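Start | Threads | Themen | Archiv | Über

Wir verwenden Cookies, um die Reichweite zu messen. Einstellungen / Alle akzeptieren

Mahlet Teshome
Thread, 11. Februar

1/ Wäsche falten auf dem Schreibtisch, technische Notizen. Hintergrund: In der neuen Wohnung ist kein Platz für einen Falttisch, also läuft alles über die Arbeitsfläche. Gemeint ist Kleinzeug: Kinderwäsche, Bündchenware, dünner Jersey.

2/ Fläche zuerst. Holz mit spürbarer Maserung bremst Jersey leicht. Beim Glattstreichen wandert die untere Lage weniger als auf Glas oder Lack. Nachteil: Offene Fasern ziehen Fäden. Ich habe die vordere Kante mit 2.000er Papier nachgeschliffen, seitdem keine Zieher mehr.

3/ Höhe: Zum Falten im Stehen sind übliche Schreibtische zu niedrig. Für kleine Teile geht es im Sitzen. Ab Bettlakengröße nicht, die falte ich auf dem Bett.

4/ Arbeitsfeld: 33 cm Tiefe ab Vorderkante bleiben frei. Alles andere kommt nach hinten an die Wand. Kleinteile nicht in Griffweite der Stoffe, Schrauben verhaken sich im Bund und landen in der Trommel.

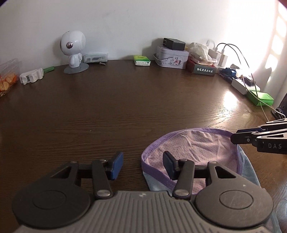
5/ Gummibündchen sind der eigentliche Störfaktor. Ein gedehnter Bund zieht sich nach dem Ablegen zusammen und wirft die Stofflage darüber auf. Bei dem blassrosa Teil mit den kleinen lila Punkten sitzt das Gummi als Einfassung am Rand, in Lavendel. Solche Teile falte ich parallel zum Gummi, nie quer dazu. Quer gefaltet steht der Stapel schief.

6/ Reihenfolge: erst den Bund entspannen lassen, dann glattstreichen, dann die Seiten einschlagen, zuletzt die Länge dritteln. Wer mit der Länge anfängt, bekommt die Seitenkanten nicht mehr deckungsgleich.

7/ Licht: Fenster seitlich ist gut für Flecken und Knötchen, Streiflicht zeigt beides. Direkte Sonne auf der Platte blendet. Helle Stoffe kontrolliere ich dann auf der Schattenseite.

8/ Ablage: Die Schubladeneinsätze von Woltance sind innen 2 mm schmaler als im Datenblatt. Bei gedrittelten Teilen merkt man das. Die von Binier passen, haben aber keine Griffmulde.

9/ Nachtrag, weil Sekar Siregar fragt: Nein, kein Faltbrett. Für Erwachsenenhemden sinnvoll, für Kindergrößen zu breit. Ein Stück Karton tut es auch.

10/ Offen: Was macht ihr mit einzelnen Socken? Bei mir liegen sie im Beutel, Durchsicht im Juli.

Schlagwörter: Haushalt, Wäsche, Ordnung, Kleine Wohnung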